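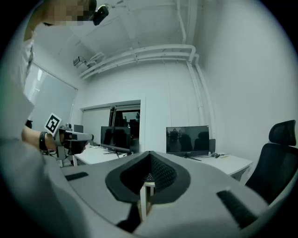

Second gripper held in the left hand, pointing right, marker card on top.

Hand-held grippers: tips for recording a desk-tidying task

These notes cover recording two-handed demonstrations at an ordinary office desk with hand-held grippers, and a few points on remote control at the end. They assume the grippers have been charged, paired and calibrated. Workshop tips on cleaning and storage are on the next page.

Before picking up the grippers

Decide the start and end of the task and write both down. "Tidy the desk" is too loose. "Keyboard square to the front edge, mouse to its right, spare cable coiled at the back" can be repeated by someone else. Subbarao Nair keeps his on a card stuck to the wall at eye height, where it can be read with both hands full.

Switch the monitors off. A lit screen changes from one recording to the next and throws light onto whatever is in front of it. A dark screen still reflects the room, so check what it shows from standing height and turn it a few degrees if there is a lamp in it.

Loose cable is the main nuisance on a desk. The finger pads will catch a thin lead and drag it, and the drag is recorded along with everything else. Coil anything not in use and push it to the back. If a cable is part of the task, lay it in a single open loop with the plug free. Tangles should be kept for later sessions, when the plain version has been learnt.

Push chairs in or take them away. The usual knock is an elbow against a headrest on the return stroke.

Headband and wrists

The headband camera should sit so that both grippers are in view with the elbows bent at a right angle. Tilt it with the operator looking at the middle of the desk, then tighten. Rajeshwari Gounder tightens first and moves her head to suit, and has a stiff neck by lunch.

Run leads along the inside of the forearm and hold them with a soft strap. Leave enough slack for the wrist to bend fully both ways. A lead that pulls at full bend will shorten every reach by a small amount, and the fault is hard to find afterwards.

Sleeves: plain and close-fitting, pushed back from the wrist. Bold checks are best avoided near the markers.

Light 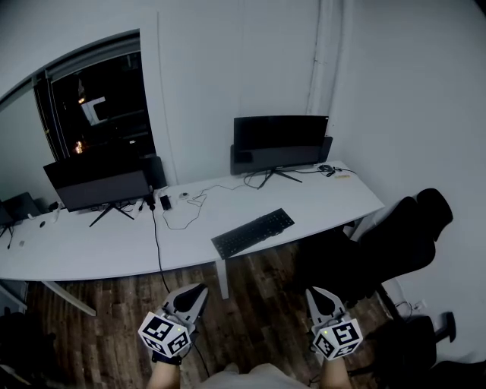 Daylight through a blind is even but drifts over an afternoon. Ceiling light is steady but can put a bright patch on a glossy marker. Either will do, and a set of recordings should contain both if the finished machine is to work at all hours. Note which was used. After dark, uncovered glass behaves as a mirror, and the operator's own movement may show in it. Lower the blind if that matters to the task, and lower it for the whole set.

Markers must be flat, clean and matt. Wipe with a dry cloth only. A lifted corner should be replaced, not pressed back down, as the adhesive seldom holds a second time. We buy the Westix card in packs of 500 and cut it to size. The Derkley sheet is cheaper but curls.

Moving

Work at half the speed that feels natural. Approach in a straight line, stop, close, stop, lift. The pauses can be short but they should be there — the points where a grip begins and ends are the ones most often spoilt by hurry.

Keep the hands from crossing. If an object has to go from left to right, put it down in the middle and pick it up with the other gripper. Passing directly from one to the other can be added once the plain version is reliable.

Do not look away during a reach. The head camera goes where the eyes go, more or less, and a glance at the door leaves a gap.

If something is dropped, pick it up in the same manner and carry on. Recoveries are useful. Mark the recording "R" in the log. Discard it only if a marker was covered for more than 2 seconds or a hand other than the gripper touched the object.

Rest after every 4 recordings. Venkatesh Iyer's logs from November show his grip closing later and later through a long run.

Remote control

For tasks with a heavy or awkward load we drive the arm from the Curkden handset. Most of the above applies. Set the speed limit before the first move and keep the stop button within reach of the weaker hand. Expect a slight delay and wait for it; correcting early produces a wobble that will be copied faithfully.

Corrections to Mohandas Shetty, please, with the log number.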